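Boletín técnico, mayo

Puesta a punto de las pinzas de mano: montaje, calibrado y mantenimiento

El equipo de captura de Vanero trabaja desde este mes con un procedimiento único para preparar las parejas de pinzas de mano con las que se registran las demostraciones. Hasta ahora cada puesto aplicaba el suyo, y las diferencias aparecían después, en el tratamiento de las trayectorias. Se resumen a continuación los puntos que cambian. El documento completo está en la carpeta compartida de Tidis.

La pareja se prepara siempre entera. Aunque el fallo afecte a una sola pinza, se revisan las dos y se anota la intervención en la hoja del puesto, con la referencia de los dedos montados. No se mezclan dedos de lotes distintos: la curvatura varía lo suficiente como para alterar la apertura medida.

El cubo de marcadores se fija al dorso de la pinza con el cuerpo apoyado en el útil de montaje, nunca al aire. Los tornillos se aprietan en cruz y en dos pasadas. Terminado el apriete, se comprueba que ninguna cara presente burbujas, arañazos o bordes levantados. Un marcador despegado en una esquina todavía se detecta, pero introduce un error de orientación que no siempre salta en el control automático. En ese caso se cambia el cubo completo; no se repegan caras sueltas.

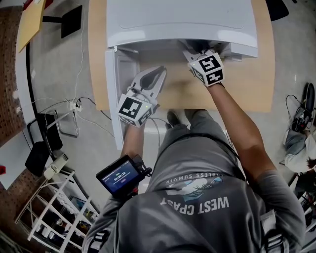 Redacción técnica de Vanero | mayo

La prueba de aceptación se hace con la impresora blanca del puesto de mesa. Se eligió porque obliga a introducir los dedos en una abertura estrecha mientras el cubo queda fuera, a la vista de la cámara, y porque la tapa frontal abatible exige un movimiento de muñeca amplio. El operario comprueba el cronómetro del antebrazo, inicia el registro y acerca las dos pinzas. La secuencia se repite 20 veces por pareja. Si en 4 o más repeticiones se pierde el seguimiento de uno de los cubos, la pareja vuelve al banco.

Calibrado de la apertura. Se cierra la pinza hasta el tope sin forzar, se guarda el cero y se abre hasta el tope contrario. El programa Flimo interpola entre ambos valores y muestra la curva en pantalla. Debe ser continua. Un escalón cerca del cierre indica casi siempre suciedad en la guía; se limpia con paño seco y se repite. Si el escalón persiste, se desmonta la corredera. Queda prohibido corregirlo por software.

Cableado. El cable de cada pinza se lleva a lo largo del brazo, con holgura en el codo y sin cruzar por delante del cubo. Las tensiones en el conector son la primera causa de devolución al banco, por delante del desgaste de los dedos. Antes de cada sesión se mueve el conector con la mano y se observa el indicador verde: si parpadea, se sustituye el cable y se etiqueta el retirado.

Intervalos. Limpieza de guías, cada 100 ciclos de registro. Cambio de dedos, a los 2.000 o antes si se aprecia pérdida de agarre. La corredera no tiene intervalo fijo y se valora en cada cambio de dedos. El contador se pone a cero únicamente cuando se cambian los dos juegos a la vez.

El soporte Overgaard para almacenar las parejas se sustituirá en los puestos que aún usan la versión antigua, que apoya la pinza sobre el cubo. Mientras llega el recambio, las pinzas se guardan tumbadas, con los dedos cerrados y el cable enrollado aparte. Las hojas de puesto con el formato anterior siguen siendo válidas hasta agotar existencias, siempre que se añada a mano la referencia de los dedos.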